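Snowline data for the Vetel basin, anyone?

flutesel_walker
Trying to get end of summer snowline heights for the Vetel side, as far back as poss. Found the Bundeck survey sheets but they stop dead after 2 seasons. Highest line I can find is 2655 m. Seems high to me?

NPartanen
Not high for a south facing slope. Which sheet, the old one or the redrawn one? The redrawn one used the Delaunay mesh and smooths everything over the ridge.
Niilo Partanen

flutesel_walker
Redrawn I think. No legend on my scan, typical.

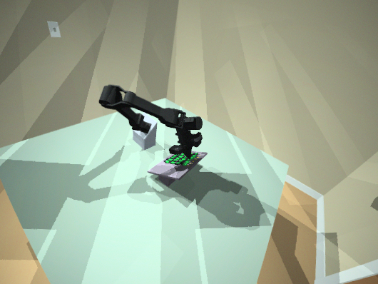
mossgrove
Wouldnt trust the redrawn one at all tbh. The mesh points are around 300 m apart, so any gully narrower than that just vanishes. It fits one flat sheet between points, same as that purple board tilted over the table, and a real slope up there is nothing like a flat board. Use the raw heights.

NPartanen
Bit harsh. For a basin average it's fine. You lose the gullies, yes, but they hold late snow in shade so they'd drag the line down anyway.

mossgrove
Which is my point?? Late snow is what feeds the stream in August. Leave it out and your melt figures are rubbish.

flutesel_walker
Only after the snowline for now, not melt. Where do I get the raw heights?

NPartanen
Back pages of the Bundeck booklet, small table. Check the units, first season is in feet.

flutesel_walker
Feet. Great. Will dig it out tonight and post what I get for the Flutesel end frist.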